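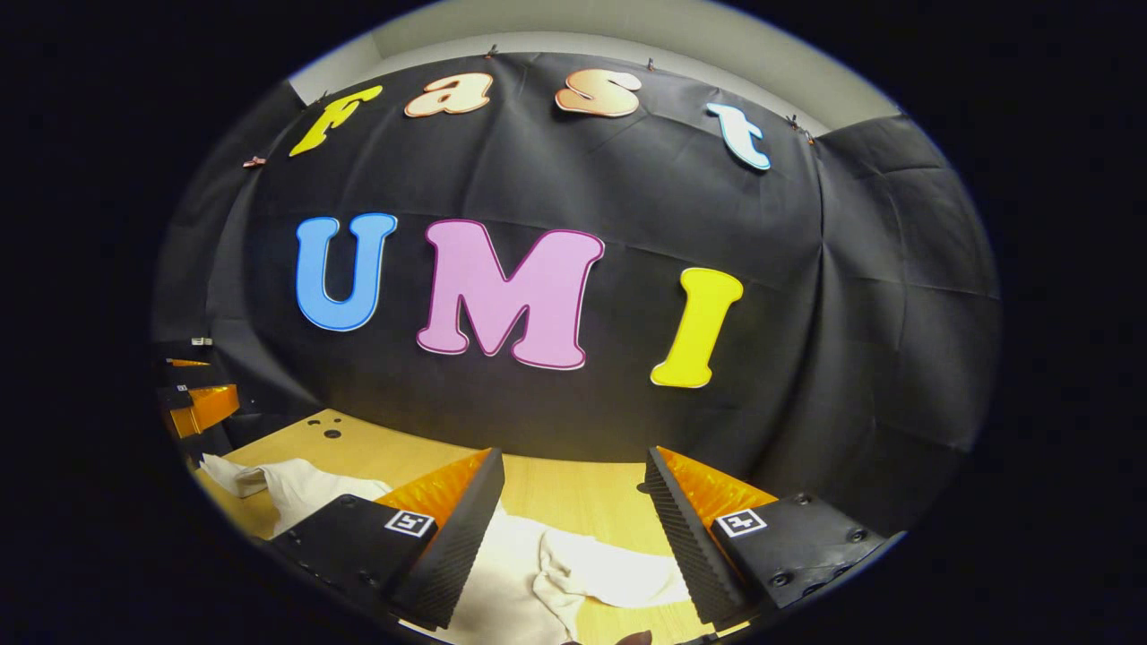 Does anyone need to read faster?

I signed up for a speed reading course in April. Dendemix, it's called, 148 dollars for 30 days of lessons, and the sales page says most people will double their pace by the end of it. I have a shelf of books I keep meaning to get to and I'm as easy to sell to as anyone else at eleven at night.

The first lesson is a test. You read a page about the history of lighthouses, click when you're done, and get a number. Then you answer five questions. I got four of them right, which pleased me until my wife answered three without reading the page at all. One of them asked whether lighthouses were built to help ships.

After that you're told to stop saying the words in your head. Fine, but I like the words in my head. When I read a novel with no voice in it I come away knowing that a man went to a town and there was trouble about a horse, and I could have got that from the back cover.

Then there's the pacing drill, where you drag a finger down the page and your eyes are meant to keep up. My eyes kept up. I couldn't tell you what they saw. On the second test my number had gone up by 40 percent and my score had dropped to two out of five. The course sent me a cheerful badge for the first part and had nothing to say about the second.

I brought this up with Imre Takács, who taught me history a long time ago and still reads more than anybody I know. He asked what I was reading that was so bad I wanted it over with. I said it was mostly work reports. He said to skip those, then, and went back to his soup.

Skimming is a real skill and I don't mind people teaching it. Read the headings, read the first line of each paragraph, decide if the rest is worth your evening. My mother did that with the newspaper every morning of her life and would have laughed at the price.

I quit on day 26. The refund form wants to know how satisfied I was on a scale of one to ten, and there's a box for comments with a very short limit. I've asked for half back. So far they've offered me the advanced course at a discount.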